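Ullholm G2 Mobile Gripper Kit
Planning and ordering guide

The G2 is a gripper kit for small mobile robots working in homes, offices and test apartments. It comes in two forms: the physical gripper, ready to bolt to a compatible arm, and a simulation package that lets your team drive the same gripper through furnished virtual rooms. You can order either one alone. Most buyers start with the simulation package and add hardware later in the same budget year.

What the kit includes

Gripper assembly with padded finger segments
Mounting block with square marker plate
Wrist cable and spare fastener set
Simulation package, one seat, with the Broltadton room library
Setup guide and calibration file

The arm, the mobile base and the onboard computer are not included. If you do not have a base yet, see the Sarnel base page for sizes and load ratings before you order. An adapter plate is needed for any base other than Sarnel, and we need the bolt pattern in writing.

Start with the rooms

The room library is where most of the planning work gets done. Each room has a floor, walls, furniture and a few loose objects, and all of them can be moved, swapped or removed. We suggest building one room that matches your own site as closely as you can, then two or three that don't match it at all. Houseplants, chair legs and support posts cause more trouble than people plan for, so put them in early.
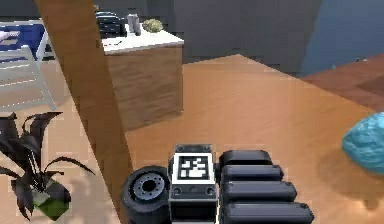 Run your approach paths at low speed first. Check how much clear floor the gripper needs when the base turns, and write that number down for each doorway and each piece of furniture you expect to work near. Keep the marker plate in the camera view through the whole turn. If the view is lost at the same point every time, change the camera angle before you change the path.

The finger pads in the simulation use a simple contact model. It is good enough for reach, clearance and approach planning. It should not be used to set grip force on soft or fragile items, and the calibration file will not fix that. Force settings have to be made on the physical gripper.

Seats and computers

One seat runs on one computer. A team of three usually shares two seats without much waiting. Extra seats can be added at any time and run to the end date of the first one. A desktop with a recent graphics card is fine, and the rooms have a low-detail setting for older machines. Allow 25 GB of free disk space for the full library. You can install single rooms if space is short.

Budget notes

Simulation seat, per year: $339
Replacement finger pads, full set: $100
Hardware price: by quote, based on arm and adapter

Please budget for one set of replacement pads with every gripper. Pads are wear parts and are not covered by the warranty. Shipping, import fees and on-site setup are listed as separate lines on the quote. Schools can pay for seats by purchase order.

Lead times

Simulation seats are issued within one working day. Hardware is built to order at our Ruangrit shop and ships in 30 working days from the date we receive a signed quote. The shop closes for the last two weeks of July, and those days are not counted. Adapter plates for unusual bolt patterns add time, which will be stated on the quote.

Returns

Unopened hardware can be returned within 30 days for a refund less shipping. Adapter plates made to your drawing cannot be returned. Simulation seats can be canceled in the first 30 days if no more than one computer has been activated.

Ordering

Send the arm model, base model, number of seats and delivery address to Sizwe Kekana in equipment sales. Include a floor plan if you would like us to check clearances before quoting. A hand sketch with doorway widths marked is enough.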